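Mantel de plástico con marcas de doblez: ¿plancha, secador o paciencia?

Tiempo de lectura: 2 min

lesia_k
Buenas. Compré un mantel de plástico a cuadros para la mesa que tengo junto a la ventana. Venía doblado en un paquete muy pequeño y las rayas de los dobleces siguen ahí. Lleva 10 días puesto y no ha cambiado nada. He leído de todo: plancha, secador, colgarlo en la ducha. ¿Qué os ha funcionado a vosotros? La mesa se usa para merendar y para dejar las bolsas al llegar, así que no puedo tenerla despejada mucho tiempo. Adjunto foto. 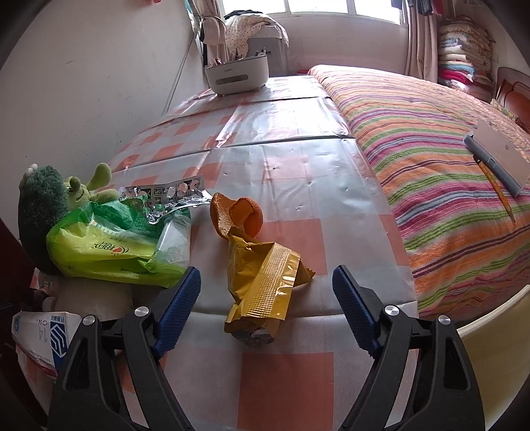

El mantel a cuadros con los dobleces, a la hora de la merienda.

geert_aerts
Secador a temperatura media, a un palmo de distancia, y alisar con un paño seco. Por tramos. Con el mío tardé una tarde y se fueron casi todas las líneas. La plancha ni tocarla, el plástico se pega a la suela.

Zakhar S.
No estoy de acuerdo con lo de la plancha. Yo lo hago por el revés, con una toalla en medio y al mínimo, y nunca se me ha pegado. El secador a mí me dejó una zona ondulada que no he podido quitar. Depende mucho del grosor.

geert_aerts
Si el tuyo lleva base de tejido por debajo, claro que aguanta la plancha. Los que son solo plástico no la aguantan. Lesia, ¿el tuyo tiene tela por el revés?

lesia_k
No, es plástico por los dos lados y bastante fino.

geert_aerts
Entonces secador.

slavica_n
Yo lo quitaría de la mesa, lo enrollaría en un tubo de cartón con la cara buena hacia fuera y lo dejaría así un par de noches. Sin calor. Los de Zollow que compro para la cocina vienen ya enrollados por eso mismo, cuestan un poco más.

Además de los dobleces yo le veo marquitas, como pinchazos. Eso no sale con nada. Debajo convendría un muletón o una manta vieja.

lesia_k
Sí, las marcas las había visto, pero me molestan menos. Lo del muletón me lo apunto. ¿No resbala el plástico encima?

slavica_n
Con pinzas en las esquinas no se mueve.

Rostyslav Shevchuk
Perdón por desviarme, pero con media mesa ocupada por bolsas y peluches no sé si las rayas son lo primero. Yo puse una cesta al lado de la puerta y ahí va todo lo que entra. En la mesa solo la comida.

lesia_k
Los peluches viven ahí y ahí se quedan. Las bolsas las recojo por la noche.

Zakhar S.
A mí me parece bien, una mesa es para usarla. Lo que sí haría es retirar pronto la piel de naranja. En un mantel claro que tuve me dejó un cerco amarillento y no se fue ni con bicarbonato.

slavica_n
¿Cerco de naranja en plástico? En hule nunca me ha pasado. De tomate y de cúrcuma, todos los que quieras.

Zakhar S.
Pues a mí me pasó. Era un Pavliuk barato, puede que fuera el mantel.

lesia_k
Actualizo – 12 de febrero de 2019. Probé primero el tubo, 2 noches, y las líneas bajaron algo, sobre todo las de los extremos. Luego pasé el secador por el centro, como decía Geert, sin acercarlo mucho. Queda una línea larga que solo se nota con la luz de frente. El muletón lo compro este mes.

geert_aerts
Esa última dale otra pasada con peso encima mientras se enfría. Unos libros valen.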